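About Kustura

Welcome, and thank you for stopping by! If you have come to this page, you are probably wondering who will be looking after your computer while it is with us, and that seems a very fair thing to wonder.

Kustura is a small computer workshop and parts shop on the ground floor of the old Heinonen building, next door to the bakery (follow the smell of cardamom and you will find our door). We repair desktop computers, we upgrade them, and we take in older ones that can be put back into service or, when a machine is past that point, taken apart for its good pieces. Processors, memory, power supplies, fans, cases, the little bags of screws everyone loses — we keep all of it, and we are fonder of it than we probably should be.

The shop was started by Toivo Riihimäki and Irja Honkanen, who had been sharing a workbench at a school district's computer department and kept running into the same problem. A whole classroom of desktops would be marked for disposal when most of them had nothing worse than a tired hard drive or a fan full of dust. Toivo began taking them home, with permission, and after his garage had filled up and his hallway was going the same way, Irja suggested renting a proper room. There were two workbenches in it at first, and one very loud heater. The heater is gone now, and we don't miss it.

Today there are 18 of us, counting the part-timers who come in after classes. Irja runs the repair side and talks to most of our customers, so if you call in the morning it will likely be her voice you hear. Toivo looks after parts, and he has strong feelings about how they are stored. Every processor gets its own tray and its own label, with the model, the socket it fits and the computer it came out of. He will not have them rolling around together in a drawer, and he will tell you why at some length if you ask him over coffee.

People are often surprised by how much of our work comes down to something so small. A processor is a thin square of circuit board with a metal lid on top, and it sits in the palm of your hand like a cracker. But it has to go into the right socket, the right way around, without being forced, and the old thermal paste has to be cleaned off the lid before fresh paste goes on. We hold them by the edges and keep our fingers off the contacts. It is slow work when you are learning it, and we would much sooner have a new person be slow.

Schools and clubs are still a large part of what we do. Through Goveo, our lending program, a classroom can borrow up to 50 refurbished desktops for a school year, and we come by during the term to see how they are holding up. We also teach a beginners' evening called Stilirow, where you build a desktop from the bare case up and then take it apart again. The next one runs over two evenings in November, and you don't need to know anything beforehand. Bring reading glasses if you use them, as the printing on the boards is tiny!

When you bring us a computer, we will look it over and write down what we find in plain words, along with what it would cost to put right. If a cheaper part will do the job, that is the one we will quote. If the computer isn't worth repairing, we will say so kindly and offer to copy your files to another drive before we talk about anything else. You can have your old parts back in a bag, or leave them with us for Toivo's trays.

We would love to meet you. Come in with a broken computer, or with a question, or just to look through the shelves while you wait for your bread next door. The bell on the door sticks a little, so call out if we are all in the back.

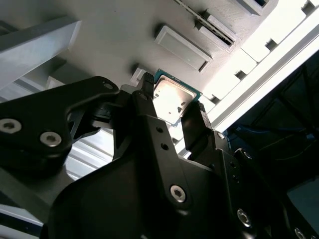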